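Colero Track Experience Package
Offered by Dorkine Performance Driving

Overview

The Colero Track Experience Package gives licensed drivers a supervised half day at the wheel of a high-performance coupe on a closed circuit. It is intended for guests who have no previous track experience, as well as for those who have attended an introductory course elsewhere and wish to drive under instruction again. All sessions take place at the Adams circuit, and all cars are owned and maintained by Dorkine.

Each guest drives with an instructor in the passenger seat. Guests may choose an automatic or a manual transmission at the time of booking, subject to availability.

What the package includes

Classroom briefing, 90 minutes
Two familiarization laps as a passenger
Three driving sessions with an instructor
Use of helmet and gloves
Lap time record, supplied by email
Refreshments in the paddock building

Lockers are provided on the ground floor of the paddock building. Guests are asked to leave phones, keys and loose items there before going out to the pit lane. 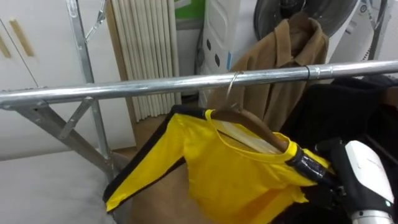

Clothing for the driving sessions must cover the arms and legs fully. Jeans or other long pants are suitable, together with flat, thin-soled shoes that fasten securely. Guests who own a racing suit may wear it, and a light jacket may be worn over a long-sleeved shirt provided that it closes at the front and does not restrict the arms. Bright colors are welcome, and a shiny yellow top with black stripes along the sleeves, like the one on the wooden hanger, is easy for family members to pick out from the viewing bank. Scarves and hooded garments may not be worn under the helmet.

Driver requirements

Drivers must hold a full license that has been valid for at least 3 years and must present it at registration. Copies and digital images are not accepted. Drivers must be able to enter and leave a low vehicle without assistance. Any medical condition that may affect driving should be disclosed when booking.

Vehicle and circuit

Circuit length: about 5 kilometers
Seating: two
Harness: four-point, both seats
Transmission: automatic or manual

Instruction

The program is directed by Hermine Lüthi. Classroom briefings are led by Dagim Chala, and Siyabonga Zwane is responsible for vehicle preparation and pit lane safety.

Booking and changes

Places may be reserved through the Hitby booking desk, quoting package code 218. Reservations may be transferred to another eligible driver without charge. No sessions are held in August, when the circuit is closed for resurfacing work.

Group inquiries should be addressed to Xolani Mabaso. Questions regarding gift vouchers should be addressed to Donnie Lindsay.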